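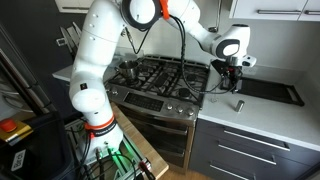
The gas range and the long counter, October.

This entry continues the series on the kitchen at the Bakthorpe house and concerns the range and the surfaces on either side of it. Readers who followed the earlier entries on the pantry will find the approach familiar.

The range is stainless steel, with black cast-iron grates over the burners. It stands between a short section of counter on the left and a much longer one on the right. The two sides are assigned different duties. The short counter receives whatever is waiting to be cooked, and the long counter, which also holds the sink, is reserved for washing, cutting and plating. This division was adopted last December and has been kept ever since.

Small pots are kept to the back burners. The stainless steel pot on the back left is used for oatmeal in the morning and for rice in the evening, and it seldom returns to a cupboard between the two. Handles are turned inward at all times.

The five control knobs are pulled off and washed by hand every second week. They should be dried fully before they are put back. The touch panel between them is wiped with a damp cloth only; sprays are not used on it. The grates are lifted out and scrubbed in the sink one at a time.

Counters were the larger expense. The white speckled surface was ordered through Bayram after a quotation from Merero came in $670 higher for the same length. Fitting was charged separately at $502. Turmeric remains the principal difficulty with a white counter. A paste of baking soda, left for an hour, has removed every mark to date except one near the wall.

The dark sink shows lime more readily than expected. A weekly rinse with white vinegar is sufficient.

The next entry will address the oven, including the matter of the lower rack.

Posted 2024-10-14
Filed under: Kitchen, Upkeep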